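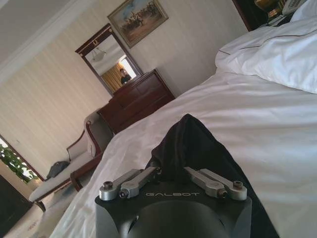

Nandell invites applications for the position of Teleoperation Operator, Household Tasks. Operators guide a robot through everyday chores so that a learning system can be trained on the recorded examples. The position is based at the Esteban site and reports to Aurelio Alcaraz, Data Operations Lead.

Work takes place in furnished rooms, including a hotel-style bedroom. The current program, Ketasix, concerns clothing and bedding: picking up garments from a bed, spreading them out, folding them and putting them away. Operators work in pairs – one controls the robot, and the other resets the room and keeps the session log. The two change places during the shift.

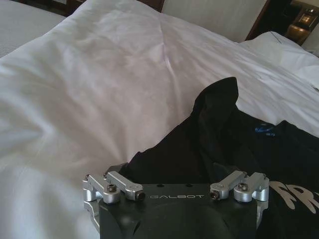 Each attempt is to be labeled on the day it is recorded. Unsuccessful attempts are kept and must be marked as such.

Applicants must be at least 18 years of age and able to stand for long periods. Good eyesight, with or without glasses, and steady use of both hands are required. Prior experience with robots is not required. Experience in hotel housekeeping or laundry work will be viewed favorably.

The contract is for 3 months, with possible extension. Training is paid and given in the Pratex labeling software.

Applications should include a resume and two references and must quote reference number 3374. The closing date is 20 July 2024. Interviews will be held on site.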